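Isolation habitat, pre-entry walkthrough — Bostgate module, December
Inspector: Kazue Fujimoto

**Crew quarters**

- [x] Bunk lights dim fully on the evening setting. *Bunk 2 stays at a low glow. Dimmer replaced, retest before entry.*
- [x] Wrist activity monitors charged and paired. *Spare strap in the drawer.*
- [ ] Blackout panels seated. *The left panel leaks light along the bottom edge. With a crew on a fixed sleep schedule this has to be sealed.*

**Air and water**

- [x] CO2 alarm sounds in all compartments. *Tested with the doors shut. The galley is faint but can be heard from the bunks.*
- [x] Potable tank filled to 568 liters. *Gauge and dipstick agree.*
- [ ] Hirose scrubber, filter change logged. *Filter is new, but no entry in the log. Run counter reads 342 hours.*

The scrubber can stay in service while the log is corrected. I want the entry signed by whoever fitted the filter.

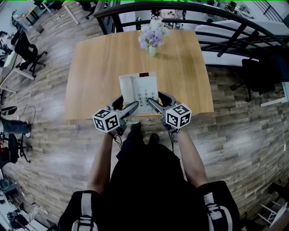

The spare filters also need to move. They are stacked in front of the lower vent and block part of the return air.

**Exit and emergency**

- [x] Main hatch opens from inside without power. *Stiff for the first quarter turn.*
- [x] Extinguishers in date.
- [ ] Drider hatch seal, lot 666. *Small nick near the hinge. Passed the pressure hold, but replace it.*

**Result:** hold entry. Three open items, all to be rechecked with the crew lead present.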